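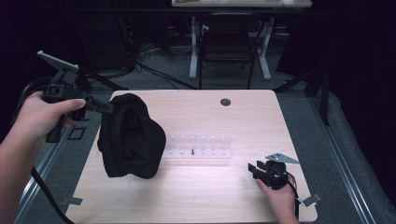
About Karkitus

Karkitus is a hat repair and alteration shop in Ballarat, up a flight of stairs on the laneway side of Hegyi's Shoe Repairs. We clean, reblock, reline, resize, darn and occasionally talk people out of hats. We don't sell new ones, with one exception covered further down.

The business was started by Gergely Gál, who trained as a milliner, worked for nine years in theatre wardrobe and left when he noticed he was spending more time mending the old stock than making anything for the new season. He liked the mending better. He also disliked opening nights, which in theatre is a bit like being a baker who can't stand mornings.

The name is from a misprint. Gergely had registered something far more sensible, the signwriter rang to read it back over a bad line, and the sign arrived saying Karkitus. It was a handsome sign. Replacing it was going to cost more than the sewing machine, so the paperwork was changed to match. People ask if it's Latin. One customer was sure it was a condition of the throat.

What we do

Most of what comes up the stairs is felt: Akubras that have been sat on, left on the dash in January or chewed by a kelpie. Felt is forgiving stuff and will go back to something like its old shape with steam, patience and the right block. We have 114 blocks, mostly bought as one lot when the Harnon factory closed, and there is still a gap at size 59 in the open crown that we would pay good money to fill. If your late uncle was a hatter, please look in the shed.

Knitwear is the next biggest pile. Beanies unravel at the crown, or they go through a hot wash and come out fitting an orange. We can pick up dropped stitches, reknit a crown and replace a rib. We can't unfelt wool. We get asked every winter and the answer hasn't changed.

Straw is slower. It has to be damped, coaxed and left alone, and it takes offence easily. Panamas that have split at the pinch can be patched from behind, and the patch will show if you go looking for it. Stop pinching the hat there and it should last.

Football club beanies, school hats, berets, bowls hats and christening bonnets are all fine. Motorbike helmets are not hats. Neither are tea cosies, though we've done two.

What it costs

A clean and brush for a felt hat is $23, and half the time that's all it needs. Reblocking is quoted once we've seen the hat in daylight. The most anyone has paid us is $394, for a full rebuild on a stockman's hat that had been under a ute for part of a winter, and the owner was told plainly that a new one would be cheaper. He said the new one wouldn't be his. We've no argument with that and we've had the money.

Quotes are free and they stand. If the job takes longer than we reckoned, that's our lookout.

The Sonine

Years ago Gergely designed a plain wool cap with a soft band and no logo, for a customer whose head was between sizes and who had grown bitter about it. She was happy with it, her sister wanted one, and it went on from there. It's called the Sonine. We make one batch of 200 a year, starting in autumn, and when they're gone there's a list. It comes in charcoal, bottle green and a brown that photographs badly. Please don't ring to ask about navy.

Who's here

Gergely does the blocking and the quoting, and answers the phone as though it has interrupted something. Marnie does knitwear and straw. She came to us from bridal alterations and describes the change as restful. Priya looks after the bench on Saturdays, along with the accounts, the website and this page, which Gergely has read and described as "long".

There is also a shop cat, who belongs to the shoe repairers downstairs and is not permitted near the felt. Her views on this are known to anyone who has collected a grey fedora from us.

Classes

We run an evening class on looking after your own hats, on the first Wednesday of the month, from 6.30. Bring one hat you care about and one you don't. You'll learn to brush, steam and reshape a brim, and to sew in a new sweatband without swearing, or at least without swearing at the other students. Tea is supplied. The biscuits vary. Classes don't run in January, when the upstairs room is unfit for wool or people.

Sending us a hat

Post is fine. Use a box bigger than you think you need, stuff the crown with tissue or clean socks, and put the hat in upside down so it isn't resting on the brim. Include your name, a phone number and a note on what you'd like done. "Fix it" has been known to lead to misunderstandings.

We hold finished hats for six months and will ring you at least twice. After that they go to the op shop on the corner, where we understand they sell very well.

Finding us

Go down the laneway past Hegyi's, through the green door, up the stairs. Mind the fourth one. If you can't manage stairs, ask at Hegyi's counter and one of us will come down. We're closed Mondays, and between one and half past on every other day, when there will be somebody in here eating a sandwich and pretending not to hear you knock.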